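Workshop Tips » Planning & Buying » Budgeting for a Sorting Arm

Budgeting for a sorting arm: spend on the boring stuff first!

Posted by Joana Peixoto in Planning & Buying

I love this part of a project. You've got a blank sheet, a pencil, and a whole wish list (mine ran to 19 lines last time!), and the arm sits at the top looking expensive. Leave it there for a minute and start at the bottom of the list.

Bins. Buy 2 of the same size so you can move things from one to the other, and measure your bench before you order. Scuffed secondhand ones are fine, they'll get scraped anyway.

Clamps. Get good ones, and more than you planned for. I put 55 dollars down for clamps and blue tape and spent every cent.

Cable. Measure with the arm stretched out as far as it will go, then add slack for the wrist to turn. Ties are cheap, so buy the big bag!

Gripper. Ask for a quote with fingers, fittings and connectors all included. Peter Pešek got one for the body alone and had to find another 700 for the rest.

Things to pick up. Free! Raid the bathroom and the toy box before you buy any test parts. You want hard, soft, shiny and floppy all mixed together, and a brush is a wonderful nuisance.

Floor space. Draw the controller and its cables on your plan too, they take up more room than you'd think.

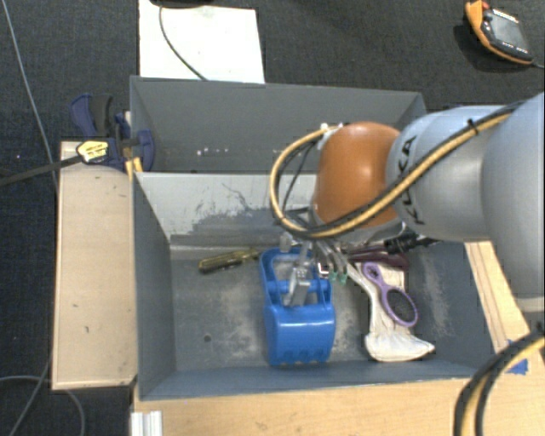

Toy scoop, screwdriver, hairbrush: a good mixed bin costs next to nothing.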